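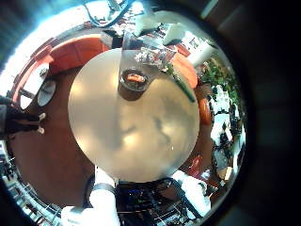

Ladi Osagie

The Codine teaching kit from Zarholm costs $1,378, and the box promises a trained task "in an afternoon." I've had mine since April. I'm not sure whose afternoon they meant.

You can teach it two ways. Hand mode means you hold the gripper and move it yourself while it records. Remote mode gives you a controller and a screen. I started with something easy, picking a piece of food out of a small bowl on a round table, and hand mode was fine once I stopped fighting the stiff joint. It took 11 tries before I had three I'd keep.

Remote mode is where I lost patience. The wrist view bends everything, so judging how far you are from a table edge is mostly guesswork, and there's a lag. 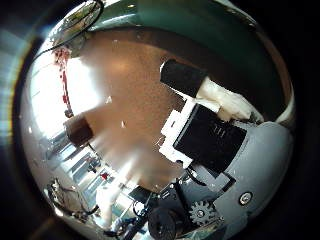

The lag is short, but it's enough to make you overshoot, and then the overshoot goes into the recording too. You can trim it out later, if you enjoy trimming. The McAlister kit is $893 and skips remote mode entirely. I'd buy that one and keep the difference. Zarholm says an update is coming. They said that in April.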